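Ireck Drift 2 walking shoes, after one whole spring

I put off writing this because I wanted to get some real miles on them first. Well, I'm at 270 now (I log everything, it's a sickness) and I have opinions!

Some background. I walk. I don't run, my knees retired from that years ago, and I don't really hike either. I walk on roads, mostly the long quiet ones out past Clotonach, and I've been through a silly number of shoes doing it. My last pair were Dronos and I loved them right up until the heel lining wore through and started eating my socks.

The Irecks cost me $136 with shipping. That stung a little. They came in a plain box with a spare set of laces, which you will want, but I'll get to that. 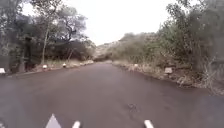
Cushioning is the big selling point and I have to say they got it right. The foam is firm for the first week, almost annoyingly so, and then it settles and you stop thinking about your feet. Asphalt like this, smooth and dull with no painted lines and just the odd dark blemish, is what I think they were made for. On gravel they're so-so. The little grooves under the forefoot pick up stones, and I've stood on one leg with a house key digging them out more times than I'd like.

Fit: I'm a wide 9 and normally have to size up. Didn't need to here. The toe box is roomy without being clownish, and my bad left pinky toe has had no complaints. If you have narrow feet I'd try them on in a store first, my sister borrowed them for a weekend and said it was like wearing two canoes.

Now the laces. They're the round, slippery kind and they come undone constantly. Double knot, triple knot, doesn't matter. The spare set is exactly the same, so thanks for that. I swapped in a flat pair from my old Dronos in April and haven't had to stop since.

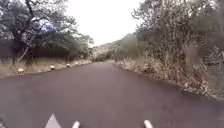 Grip was what I worried about most, after a nasty slide in my last pair (one bruised hip, one crushed sandwich). So far so good. I've had them out in drizzle, on wet leaves and over a painted crosswalk in a proper downpour, and I slipped once, on the crosswalk, which gets everybody. A gray road with a long gentle curve to the right at the far end and a few spots that look a bit damp or dusty doesn't bother me at all in these.

They are not waterproof, whatever the tag hints at. Step in a puddle and you'll know about it. They do dry overnight if you pull the insoles out.

Wear so far is good. The outer heel on the right shoe has started to go, same as on every pair I've ever owned, and the mesh is fine apart from a snag that was my own fault. I'd guess they'll see me into the fall.
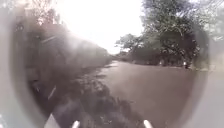 Should you buy them?

If you walk on pavement and have normal-to-wide feet, yes, and budget a few bucks for decent laces. Trail people should look elsewhere. I'd get the darker color too, my pale ones looked ten years old by May.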